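41 shares | 9 comments

I'd been after Severin Thaler for a chat since July, when he signed off on the two-armed robot for the Munska lab, and when I finally got him he was already grumbling about hands.

"Everybody asks what the arms cost," he told me. "The arms are the easy part! I budget for fingers."
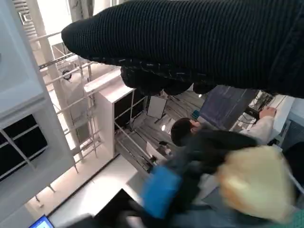

He means it, too. His plan sets aside money for two spare hands before anything else gets a line, and only then does he look at cables, workbench space and people's hours. (I'd have bought the shiny stuff first, but that's me.) He had quotes from Plitau and Bouvier, and he picked the slower delivery — 9 weeks — over a discount he didn't trust.

"Ask what a wrist joint costs on its own," he said. "If they won't tell you, walk away."

So what about the things the robot practices on? I figured there'd be some pricey test kit, and he laughed at me.
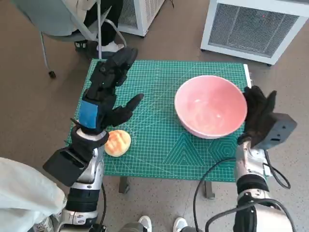
"A bowl, a bun, a cutting mat," he said. "I put $40 down for props and my boss thought I'd dropped a zero."

The next purchase is a service plan from Prevo, and he's still arguing over it. They want a flat fee, and he'd like to pay by the hour, up to 200 hours a year. I asked which way he was leaning and he pulled up a spreadsheet — a long one — and we spent the rest of our coffee on shipping insurance.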